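4. What the clubs told us, and what I make of it

Let me start with the part I got wrong. When I began looking at how lower-league soccer clubs choose a new head coach, I expected the interesting material to be in the shortlists. Who got on, who fell off, who was the chairman's old teammate. I spent most of one winter building a table of candidates, and I was very proud of that table. Then I sat down for my first long talk with Veronika Berchtold, who had run the football side at Worthorpe for three seasons, and she told me that by the time a shortlist existed at her club the decision was usually made. The list was there so the board could feel it had picked from something.

So I went back to my notes and started over with a different question: when does a club first mention a name out loud, and what has happened on the field in the days before? That's what this section covers. The earlier sections dealt with contracts and payoffs, which I'll mostly leave alone from here on.

4.1 The material

I worked from 73 coaching changes at clubs in the second, third and fourth tiers. For each one I had the match record for the season, whatever the local paper printed, and (for most of them, though by no means all) a conversation with at least one person who was in the room. The talks varied wildly. One lasted nine minutes in a parking lot. Another ran through lunch and well into the afternoon, and I had to ask for more paper.

I also read board minutes where clubs would let me. Gisler was generous and handed over two full seasons of them. Irker let me look but not copy, so anything I say about Irker comes from notes I scribbled in their ticket office. Brurnia politely said no, then changed its mind in April, a week after I'd closed the file, and I opened it again because the Brurnia minutes were simply too good to leave out. 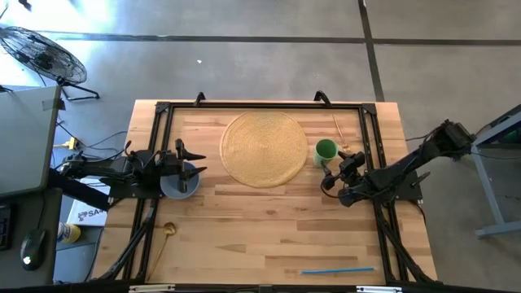

Leopold Eberhard

4.2 The first name spoken

I'll call the first time anybody says a possible successor's name in a recorded meeting, or in a meeting two people independently remember, the "first name." It's a clumsy label, but I tried fancier ones and they were worse.

In most of the cases I could date properly, the first name came up before the old coach was gone. I don't think that will shock anyone who has worked at a club. What did surprise me was how early it came. At Irker a successor was mentioned after a win! The team had just gone up to fourth place, the coach was popular, and a board member asked, more or less in passing, what the club would do if somebody bigger came calling. A name was offered. Five months later the team was sliding, the coach was fired, and the man whose name had been offered was on the training ground the next morning.

Was he the best choice? I have no idea, and I'm not sure the club did either. There was a search, with a committee and interviews and a visiting consultant who drew a pyramid on a whiteboard. But when I asked people how the other candidates had been compared with him, the answers got short. "We talked about them," one person told me. Another said they had been "very professional meetings," and then asked if I wanted coffee.

I started thinking of this as anchoring, which is the ordinary idea that the first number you hear pulls your guess toward it. The same thing seems to happen with names. Once the first one is in the air, later candidates get described as being like him or unlike him. The Gisler minutes are full of this. One applicant is "more experienced than" the first name, another is "less of a talker." Nobody writes down what the first name himself is like. He's the ruler everyone else is measured with.

4.3 Caretakers

Every club has somebody who steps in when the coach leaves. Usually it's the assistant, sometimes the youth coach, and in one case it was a goalkeeper with a bad knee. I had planned to treat these caretakers as a footnote, but they kept elbowing their way into the story.

Of the 73 changes, 14 ended with the caretaker getting the job for good. I looked at those closely, expecting to find that they had all won their first few games. Some had. Several hadn't, and one lost his first three and was given a two-year deal anyway. When I asked why, his chairman said the losses had been "good losses." I laughed, then I watched the tapes, and I sort of saw what he meant. The team had been dreadful for weeks and now it was only unlucky.

What the successful caretakers had in common, as far as I can tell, was time. They were left alone long enough for the board to get used to them. At the clubs where the search was quick, the caretaker hardly ever got a fair look, even when results were fine. At the clubs where the search dragged (a candidate pulled out, the money wasn't there, two directors weren't speaking to each other), people began saying "we could do worse," and from "we could do worse" it's a short walk to a contract.

Veronika read a draft of this part and thought I was being too soft on the slow clubs. Her view is that a long search mostly shows a board that can't decide, and that the caretaker wins because he's the only option that requires no phone call. I think that's fair, and I think it fits the material too. I can't separate the two readings with what I have. To do it properly I'd want clubs that were slow for reasons outside their control, and there just aren't enough of them in my set.

4.4 What players notice

I hadn't meant to talk to players at all. Their clubs get nervous, their agents get more nervous, and you end up with a lot of sentences about giving everything for the badge. But a midfielder at Worthorpe got in touch after hearing about the project from Veronika, and then a teammate of his did, and by the end I had 13 player interviews, all of them off the record as far as names go.

The players turned out to be sharper about timing than the directors. They knew who was coming long before any announcement. They knew from which scouts were in the stand, from a physical trainer asking odd questions about their old injuries, from a kit man who'd been told to find a jacket in a certain size. One defender said he'd worked out the new coach's identity from the jacket alone, since there was only one man that wide who was out of work.

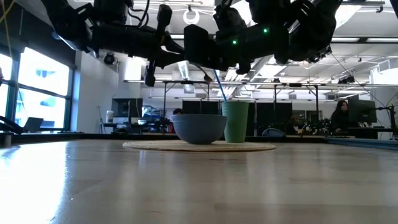

Figure 2. Table with placemat, light blue bowl and green cup with a straw.

Does it matter that they know? I believe it does, and here I'm going past what I can show, so take it with some salt. When a squad has picked up on the first name, the sitting coach is finished in a way the league table doesn't reveal yet. Training gets quieter. Substitutes stop complaining, which several players described as the worst sign of all. A player who still hopes to change the coach's mind will argue with him. A player who thinks the coach will be gone by spring saves his breath.

I tried to see this in the match records. I pulled 438 games played between a first name and a firing, and compared them with the same clubs' games earlier in the season. Points per game were lower, as you'd guess, but of course they were: clubs fire coaches when they're losing, so any stretch leading up to a firing will look bad. I fiddled with this for far too long. Taking out the last three games before each firing made the gap smaller without getting rid of it. I would love to say that proves something. It leans the way I'd like it to lean, and I'll stop there.

4.5 Some trouble with my own approach

A few things bother me. The first is memory. People who remember a name being mentioned tend to remember the name that won. If somebody floated a candidate in the fall and he went to work elsewhere, he may have dropped out of everyone's story. The minutes help with this, and where I had both minutes and interviews I did find two forgotten first names, one at Gisler and one at Brurnia. There are probably more hiding in the clubs that keep no decent minutes, and there are plenty of those.

The second is that I like these people. I've eaten their sandwiches and stood in the rain with them, and I've noticed that my notes on the friendlier clubs use kinder words for the same behavior. I had a colleague recode a batch of interviews without club names attached, and she and I agreed on the date of the first name most of the time. We disagreed most over Worthorpe, where I'd been inclined to put it later than she did. I have used her dates for that club.

Third, there's the question of what a search is for. I've written as though the point is to find the best coach, and I've been a bit snippy about searches that confirm what everyone had in mind. But a director at Irker put it to me differently. Their search let the fans see that other people had been considered, it gave the new coach some standing in the dressing room, and it gave the board three weeks to argue in private and come out agreeing. She'd spend the money again tomorrow. I went in thinking of that as theater, and I'm less sure of the word now than I was.

The next section takes up the clubs that hired from abroad, where the first name often came from an agent and the timing looks quite different.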